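Unby Pill Tray and Label Set

Stock number 546
Supplied by Zonovach

The Unby set is a plain tray with a lid, made to keep blister packs of tablets together in one place at home. It suits anyone who takes more than one kind of tablet and is tired of packs sliding about in a drawer. The tray has two long slots for packs stood on edge and a flat space in front for the patient leaflets.

The lid lifts right off and can be used underneath the tray as a stand. Each slot takes packs of different widths, and the sides are low enough to get hold of a pack by its edges. We suggest keeping the tablets in their own foil, with the name and expiry date left readable, and not cutting the packs into single pieces.
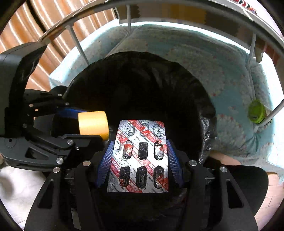 Zonovach Home Catalogue, May issue, p. 17

Blister packs vary a good deal. Some hold nine tablets in three rows of three, with print running across the foil, and others are long and narrow. Packs up to the width of the slot stand upright without bending. Wider ones can lie flat in the leaflet space with the lid on.

A sheet of write-on labels comes with the tray. They stick to the front of each slot and peel off without leaving marks if the tray is wiped with warm water first. Use a ballpoint pen. Felt tip smudges.

What is in the box
Tray
Lid
Sheet of labels
2 slot dividers

Cleaning
Wash by hand in warm soapy water and dry well before putting packs back. Do not put the lid in the dishwasher.

Keeping medicines safely
The lid is not child-resistant. Keep the tray out of sight and reach of children, and away from the cooker and the bathroom. Check expiry dates when you refill it and take old tablets back to a pharmacy.

Goes with
The Twal drawer mat stops the tray moving when the drawer is opened. The Anum carry pouch holds a few packs for a weekend away and fits in the leaflet space when empty.

Spare labels and dividers can be ordered on their own. Write to Areeba Khokhar in the parts office and give the stock number. For orders from care homes and pharmacies, ask for Adeel Marwat.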